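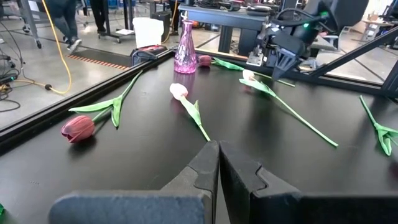

**Tulip loans are back at Fillier Street, with more vases to choose from**

Apr 11, 2022

The flower library at Fillier Street has reopened its shelves for the spring, and anyone in Baststead who has a table to dress, a window to brighten or a grandmother to visit will be pleased to hear that the tulips are out again, and in better colours than we've had for years.

Regular borrowers will know how it all works, but we had a lot of new faces over the winter (welcome, and thank you for bringing things back so nicely wrapped!), so it's worth going over once more. The flower library lends artificial flowers and the vases to stand them in. You choose your stems, you choose your vase, you sign the card, and off you go for up to 17 days. There's no charge for a household loan. Halls, churches and restaurants pay a small fee per bunch, and that money goes straight back into new stems.

Last year we made 2,301 loans, our busiest year by a good distance, and much of that was tulips. Roses come and go and the sunflowers have their short season of glory in late summer, but people ask for tulips right through from January, when everyone is heartily sick of grey skies and snowbanks and wants something on the kitchen table that looks like the end of it. By the time the shelves closed for sorting we had more names on the tulip list than bunches to give out, and a few of you very kindly took hyacinths instead.

So the sorting this year was mostly about tulips. Every stem came off the shelves and was laid out, looked over and grouped by colour, and the tired ones were put aside. Leaves take the worst of it, poor things. They get folded back to fit a narrow vase and then they stay folded, and a tulip with a flat leaf never looks quite right however lovely the bloom. Most can be coaxed round again with warm hands and a bit of patience, and we have 645 good tulip stems going back into circulation, which ought to see us comfortably through to summer.

The dark reds are the ones to come in for. They are a deep, rather velvety-looking colour that suits a dim hallway or a table with candles on it, and they look wonderful in green. The pale pinks are sweeter and a little old-fashioned, and we still have plenty of white for anybody planning a christening or a wedding lunch.

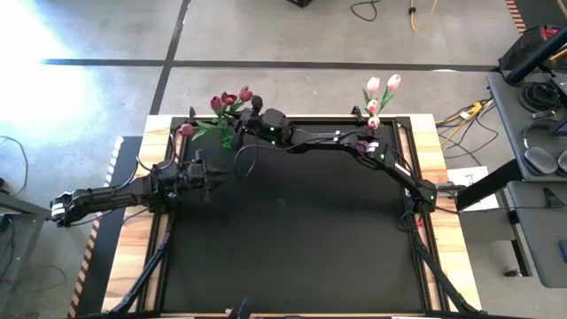

*Dark red tulips in the small green vase, with a bunch of pale pink farther along the back of the table.*

The other piece of news is the vases. Huttunen, the housewares shop at the top of the hill, closed its doors in January after a very long run, and a good many of us were sad to see it go. Before the last day they telephoned to ask if we had any use for the coloured vases from the back room, and we said yes so quickly that we may have been a bit rude about it. They came down to us in nine boxes, packed in newspaper, and it took two afternoons to unwrap, wash and dry them all. Our thanks to everyone at Huttunen for a very generous parting gift, and for years of good advice about teapots.

Borrowers have been asking for coloured vases for as long as we've been open, and up to now we've had hardly any. A see-through green or pink does a great deal for a simple bunch of tulips, and it hides the stems a little too, which is a kindness with artificial ones. Please do have a good look at the neck before you choose. The slimmer ones are happiest with two or three stems, and trying to squeeze in a sixth is exactly how leaves get creased. If you'd like a big full bunch, pick something with a wide, flared top and let the leaves fan out over the rim as they please.
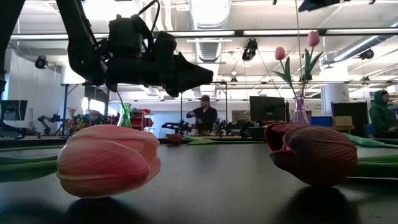
We've been asked a few times already whether colours can be mixed, and of course they can! Each tulip is lent as a single stem now, and you are welcome to put a pink beside a dark red, or a white in among the lot of them, and see what you think. There is space to try things out before you sign the card, and nobody will hurry you. One borrower spent most of a morning over two pinks and left delighted, and we thought that was a morning very well spent.

A small word on arranging, for those who like one. Tulips look best when they aren't all the same height, so bend the bottom of a stem up a little if you want that bloom to sit lower. Bend it, please, and don't cut it. We lost quite a few stems to kitchen scissors last year, and a shortened tulip is very hard to place afterwards, although the Tinunar playgroup has been good enough to take the short ones for their spring window and has made something really charming of them. If you are passing Tinunar Lane, do slow down and have a look.

And please, no water in the vases. It sounds obvious, but habit is a powerful thing, and every spring a few bunches come home with rusty wires and a puddle in the bag. If you do forget — and we have done it ourselves — tip the water out, stand the stems somewhere airy and let us know when you bring them back, so they don't go into a box damp.

Dusting is easily done with a soft, dry brush. A clean makeup brush is ideal, working from the base of the bloom up towards the tip. The ribbed petals on the pinks hold dust more than the others do, and they come up beautifully with a minute's attention.

For Baststead's spring supper the large bunches are already spoken for, but single stems and household vases can be borrowed in the usual way throughout. Anyone wanting flowers for a bigger occasion later in the season should put their name down early, with the date, the colours and the number of tables, and we'll do our very best to match them up.

Returns can be left at the Fillier Street desk during opening hours. Vases should be wrapped in a tea towel or some newspaper, with the stems laid on top and never underneath. If something has been chipped or broken, bring it along anyway and tell us. Things do get knocked, and it helps us keep the cards straight.

We are also still looking for yellow tulips. If you have any put away in a cupboard and no longer want them, we would be very glad to give them a home on the shelf, and you would of course be welcome to borrow them back.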